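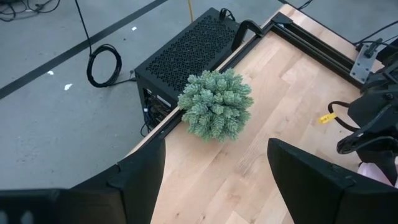

Skirna Two-Arm Bench Station
Product information for employers and site managers
Supplied and supported by Prandeck

Overview

The Skirna station is a work table fitted with two robot arms, intended for light handling tasks in stockrooms, returns departments and display preparation areas. It takes over repetitive pick-and-place work with small consumer goods such as footwear, folded items and boxed accessories. It is installed beside existing manual benches and does not require changes to shelving or to the layout of aisles.

Prandeck supplies the station as a complete unit together with an introduction program for staff. The program is part of the purchase and cannot be removed from the order.

Typical work

A common use is the pairing and placing of shoes. Articles reach the table singly or as loose pairs. The arms pick them up and set them on a display stand in the position given in the work instruction. Each arm covers its own side of the table, and the two can work toward a shared area in the middle.
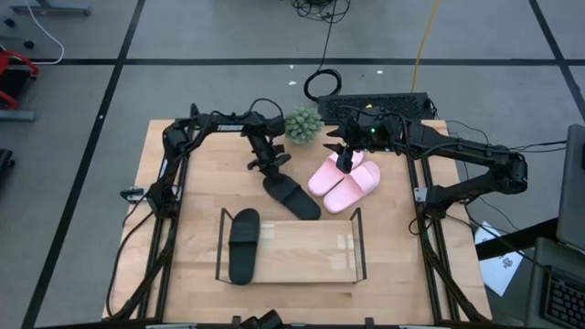
Placing footwear on a stand calls for attention to direction. Both shoes of a pair must point the same way, and the strap or opening must face as the instruction requires. Soft materials are harder to grip than firm ones, and new articles should be tried under supervision before they are added to the daily list.

The station does not judge the condition of goods. Inspection for stains, wear or damage remains with the employee in charge of the bench.

What changes for employees

At the Solberg returns department, the station was introduced in March to a team of 17. No positions were removed. Pairing and placing had previously been shared among all members of the team in short turns. These tasks now belong to the station, and employees spend the time released on inspection, customer correspondence and repacking.

Müzeyyen Bilgin, shift supervisor at Solberg, was responsible for the new duty schedule. "We had to decide who answers for the bench when it stops," she said. "Before that was written down, everyone walked over at once. Now there is one name on the board for each shift, and the others continue with their own work."

Some employees reported that they missed the placing work, which they had regarded as a quiet part of the day. The department has kept one manual bench in service for this reason and for articles the station cannot handle.

Duties of the bench attendant

The bench attendant is an employee of the department who has completed the introduction program. No technical background is required. The attendant:

prepares the table and lays out the articles
starts and stops the work list
removes finished stands
records dropped or misplaced articles in the bench log
calls Prandeck support when a fault cannot be cleared

Attendants do not open housings, move the arm mounts or alter cabling. Hands are kept off the table while the arms are in motion.

Introduction program

The program runs for 3 days on site. A group has no more than 4 participants, who are released from other duties for the full period. Employee representatives are invited to the first morning. Salvador Caldeira directs the program and remains the contact for participants after it ends.

Space and placement

The floor must be level and hard-wearing. A clear walkway is to be kept on the attendant's side. Cables are to be routed away from the walkway, and tape may be used to mark the working area on the floor.

Related products

Skundell display stands are available separately in several widths. Existing stands may be used after a trial by Prandeck.

Page last revised 2019-02-02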